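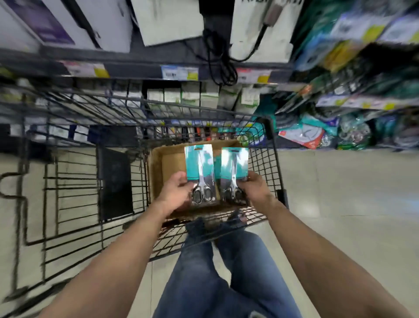
Jetadbridge Tools Forum > Sharpening > Scissors and shears

Thread: Included angle on cheap stainless scissors

Started 15/10/2018

millrace
I have a drawer of general purpose scissors from work, all stainless, all with plastic handles. They fold thin paper near the tip instead of cutting it. I have a Lenihan bench jig which sets the angle from the flat of the blade. What angle should I grind to? The kitchen knife figures I've found are clearly wrong for this.

ironpan
Start with the pivot before you touch the edge. Hold the scissors level, lift one handle until the blades are fully open and let go. They should fall part of the way and stop. If they drop straight shut, the joint is too loose and the blades will part when they meet resistance. Folding at the tip is the usual symptom of that.

If you do grind, leave the bevel steep, 80 degrees or a little under measured from the inside face. Scissors shear. The edge doesn't need to be thin.

gbuckley
Agree on the pivot, disagree on the angle. I wouldn't go as high as 80 for paper. I take mine lower and finish on a 600 stone, and the cut is visibly cleaner on tissue and tracing paper. For card it makes no odds.

ironpan
It'll be cleaner for a month. Soft stainless at a lower angle rolls over at the first staple.

gbuckley
Then don't cut staples.

millrace
Some of these are riveted, so I can't tighten them with a screwdriver. Is that the end of them?

oldhalfhunter
No. Rest the rivet head on something solid – an anvil, the back of a vice – and tap the other end with a ball pein hammer. Light taps, checking after each one. Open and close a few times between. Go too far and you'll have to work the joint loose again with oil and patience.

Do not flatten the inside face. It's slightly hollow on any decent pair, and the two blades are bowed so that they touch at one point which travels from the pivot to the tip. Stone that hollow away and the scissors are scrap. One pass to take off the burr is all it wants, laid dead flat.

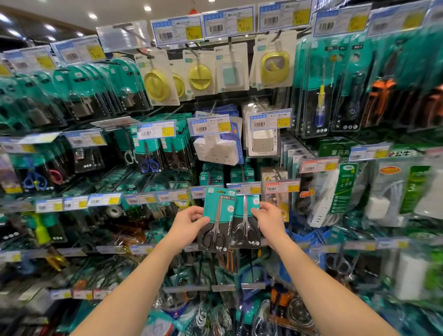 Office scissors, carded, black handles.

tern_47
Is any of this worth the time on office scissors? A new pair costs less than the stone wears. I can see the case for dressmaking shears.

oldhalfhunter
My bench time is free. Also the new pair may be set no better than the old one, and you can't try the pivot through a plastic shell.

tern_47
You can open them in the shop if you ask. I never have, I admit.

gbuckley
There is a difference in the steel too, even at the bottom end. I've had pairs that took a burr evenly along the whole length and pairs that were soft for the last 2 cm. You only find out on the stone. Whether the card says stainless tells you very little, as it covers a great many grades.

ironpan
On that we agree. Also look at whether the bevel was ground along the blade or across it. Marks running across from the face to the back give a fine tooth that stops the paper sliding forward. A mirror polish is the wrong finish for scissors. It looks good and pushes the work out of the jaws.

gbuckley
A 600 stone isn't a mirror polish.

ironpan
Didn't say it was.

skarovico_user
Does the order of strokes matter? I have the Skarovico clamp and it only lets me pull from heel to tip.

oldhalfhunter
Heel to tip is fine. Keep the stroke continuous so you don't grind a dip halfway along. If you do get a dip, you'll find it when the cut skips in the same place each time.

millrace
Update. Tightened the three riveted pairs and did nothing else. Two of them now cut tracing paper to the tip. The third still folds it for the last bit, so that one goes in the jig. I'll try 80 first and come down if it's ragged.

gbuckley
Colour the bevel with a marker before the first stroke. If the ink comes off at one side only, your jig isn't at the angle you think it is. The Lenihan ones read a touch high in my experience.

Gobnait Buckley

millrace
Marker used, ink came off at the outer side only. Jig adjusted. Will report when it's done.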